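Packers wanted for the snack table, Zirkdale

Hi! I'm Miłosz Cieślak and I run the snack side of Planley, a small outfit in Zirkdale that puts together break-time boxes for offices, schools and one very loyal bowling league. We're heading into our busy stretch and I'm looking for 4 people who like working with their hands and don't mind smelling like oranges on the way home.

The job is simple to explain. You stand (or sit, we have tall stools) at a long table, you pick up fruit and packaged snacks, and you get them sorted and into boxes so that they look nice when somebody lifts the lid. Fruit goes in last. Anything with split peel or a soft spot goes in the kitchen bin and gets turned into juice or marmalade, so please don't toss it!

I'm fussy about handling. Oranges bruise more than people think, and a thumb pushed through the rind means the whole box smells by lunchtime. Hold them gently, set them down, don't drop them in from a height like my brother does.

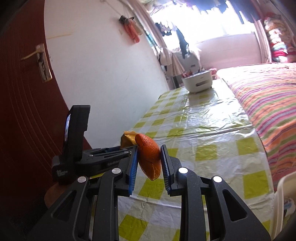 Shifts are 3 hours, mornings only, and you can take as many or as few as you like through the end of March. We start at 7:30 sharp (the van from Drukum comes early and it does not wait). Coffee is on me, and so is anything left over in the snack crates when we finish, within reason. Last spring we sent out 2,816 boxes, and this year I'd love to beat that without anybody having to rush.

You don't need experience. I'd rather have a person who shows up on time and can chat while they work than someone with a fancy resume. You do need to be 18 or over, okay with a bit of lifting, and okay with citrus on your skin. If you have a nut allergy, please tell me first and we'll talk about which end of the table works for you. Short nails are a big plus, and long hair gets tied back.

Pay is $70 a shift, paid the same week.

To apply, drop a note at the Planley front desk on Witkowska Street, or just come by any morning and ask for me. Tell me which mornings you're free and whether you're a peeler or a slicer (I will judge you a little). Please get in touch by October 21, 2018, and I'll write back to everybody, even if all the spots are gone.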